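Lonuvum Short Film Weekend: where we've got to since January

Hello all, and thanks again for the second payment, which landed just in time for the hall deposit.

Entries closed at midnight and we ended up with 65 films, well up on what I'd pencilled in. Syahrul Wuisan has been leading the viewing and he's got the list down to 20, with a couple of arguments still going on (I'm staying out of the one over the goat documentary!). Most are from small towns, just as we promised in the bid, and eight are by people who'd never shown a film in public before.

The Sisodia Hall is booked for both evenings, doors at 6.30 pm. Their projector is fine but the sound is a bit thin at the back, so Prornusel are lending us two extra speakers. Subtitles are going slower than I'd like - almost half the films came in without any, and I've had to move some of the print money across to pay for them. I'll send the new figures with the next report.

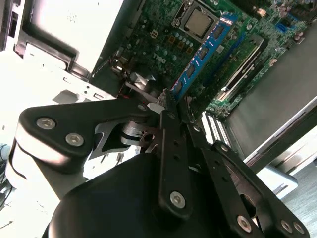 Jorkero have said yes to hosting the talk with the directors, and they'll do tea and samosas too, which cheered everyone up no end. Still to do: the running order, the school tickets and the poster, where I'd love your logo in a bigger size if you have one. Could you send it over by the end of the month?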